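Last month I spent an afternoon trying to work out why a folding policy would not let go of a sleeve. The policy was fine. My timestamps were lying to me. What follows is how to check yours before you blame the network, written for anyone using Lidier to record and Pleltov to train, though the order of work holds for most set-ups.

## 1. Look at the clocks first

Open one episode and print the gaps between joint readings, then do the same for the camera frames:

```
lidier gaps ep_107 --stream joints
lidier gaps ep_107 --stream wrist
```

The joint gaps should be dull. If they come in pairs, one short and one long, your logger is stamping messages when it reads them and the queue is doing the rest. Set `stamp: source` in the recorder config and record again. Yes, again.

## 2. Line up the streams

Pick one stream as the master. I use the joints. For every joint reading, take the latest camera frame that is *older* than it. Don't take the nearest one, tempting as it is, or your policy will learn to see slightly into the future, a skill it won't have on the table.

```
lidier align --master joints --pick previous --max-age 40ms
```

Anything over the age limit gets dropped. My set went from 3,489 episodes to 2,307, and I went for a walk.

## 3. Check the gripper channel by eye

Plot commanded against measured finger position. With cloth between the fingers the two should part company and stay parted. Thirumalai Sundaram's rule is to label a grasp by that difference and ignore the command altogether. I argued with him for a week and then quietly changed my code.

```
pleltov label --grasp-from error --hold 6
```

`--hold` is the number of readings the difference must last. Too low and every wobble is a grasp. Too high and you miss the quick pinches at the collar.

## 4. Retrain small

Use 2,000 steps on a handful of episodes. You aren't after a good policy yet, only one that fails in a new way. If the loss drops and the fingers still hang on, go back to step 3 and lower `--hold` by one.

## 5. Replay before you run

Replay a recorded episode open loop with the speed at a quarter, one hand near the stop button. Then let the policy have a go. Keep towels and shirts in separate runs, as they fail differently and you'll want to know which is which.
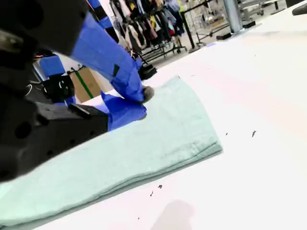
A mint-green towel, and a T-shirt in much the same colour:

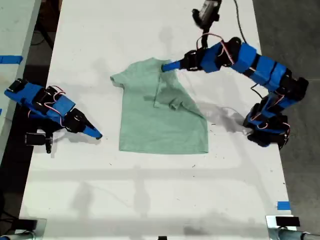 *Photos: Sang Quách / Prostby*

If your segmentation relies on colour, try it on white cloth too before you get attached to the numbers. Mine found the table very graspable.

Config files for all five steps are in the Henare repo under `cloth/align`. The one called `final_old` is the current one.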